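Marker Blocks and Plates: Frequently Asked Questions

Most of what people ask us about the Clota block set is answered on this page. If your question isn't covered, write to Dorottya Vida at the Uto shop desk.

What comes in the set?

Twelve white blocks, one flat plate, a sheet of spare labels and a cloth bag. The set costs 82 euros. Extra blocks are sold singly, but the plate is only sold on its own if you already have a set registered with us.

What are the square patterns for?

They are fiducial markers. A camera reads each pattern as a number and works out where it is and which way it is turned. The numbers run up to 310 in the standard range. If you need more than that, ask for the Limex range, which goes up to 2000. The two ranges should not be mixed on one table.

Can I print my own markers?

Yes. Use matt paper and a laser printer, and print at full size with "fit to page" switched off. Leave a white margin round every marker. A marker trimmed right up to its dark border often won't be read at all.

Do the markers have to be black?

No. Dark blue on white works well in most lighting – we sell plates in both. Pale colours and red are unreliable, and we stopped offering them.

My blocks are found, but their positions jump about. Why?

Nine times out of ten it is glare. Move the lamp to one side, or bounce it off a wall. After that, check that the marker size in your settings matches the printed size. Measure the dark square only, without the margin.

What sort of table surface is best?

Plain and matt. Black is a good choice under white blocks and it doesn't show scuffs as badly as you might expect. Avoid glass, gloss paint and patterned cloths. A single-coloured backdrop helps too, and green or grey card from an art shop will do.

Does the plate need to be fixed down?

It should not move once you have calibrated. Two strips of thin double-sided tape are enough. If it does get knocked, calibrate again, even if it looks as though it went back in the same place.

Where should the plate go?

Towards the back of the table, flat, with all four markers in view of the camera. Keep blocks and cables off it. 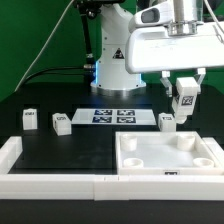
Leave the front and middle of the table free for the blocks. They can stand up or lie down, as long as one marked face can be seen.

How do I clean the blocks?

Wipe them with a barely damp cloth and dry them straight away. No spirit or kitchen spray, as both lift the print. Labels that have started to peel should be replaced, and Hajnalka Vörös has written a short guide to doing this without trapping air bubbles. It is in the bag with the spare labels.

Will they fit the Hajdu storage tray?

The blocks will. The plate is slightly too wide and has to be kept separately – store it flat, never on edge, or it will bow.

Can I return an opened set?

Within 30 days, if all the blocks are there and no labels have been used. Return postage is paid by the buyer unless something was faulty when it arrived.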